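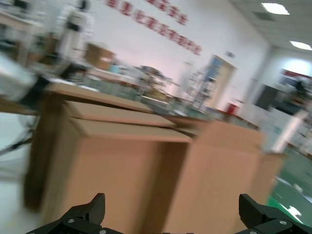
Open cardboard box

Reading time: 2 min

Ruvside circuit from Wetadton: which way round, and is the stream crossing passable?

Driss Ramadan
Planning the Ruvside circuit one Thursday in July, starting from Wetadton at 9 am. I make the high point 340 m above the car park, with one stream crossing on the north side. The map shows a footbridge but an older route card says stepping stones. Two points I would like settled. Is clockwise or anticlockwise better for the descent? And is a 1:50,000 sheet enough, or do I need the 1:25,000? I carry a 28 litre sack and walk at a steady pace.

fellgate
Anticlockwise. The east ridge is steep, with loose stone for the top third, and is easier on the knees going up. The west side comes down on grass at an even angle. Take the 1:25,000. The wall junction above the sheepfold is where people go wrong, and field walls are not marked on the smaller scale. From the junction follow a bearing of 66 degrees until you meet the track. The footbridge was in place when I crossed in spring. The stones are 50 paces upstream and go under after heavy rain.

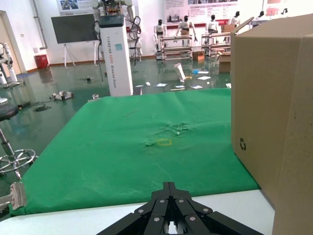
Green cloth and cardboard box on the table

M. Tarn
Did it clockwise, no problem. Bring poles.

old_contour
Agree with fellgate on direction. One correction: the bearing is a grid bearing, so adjust for magnetic variation before you set the compass. The lower gate is tied with cord and needs retying.

Related
Parking at Wetadton before 8 am
Gamenura ridge in winter
Boots for wet grass descents
Bus times to Ruvside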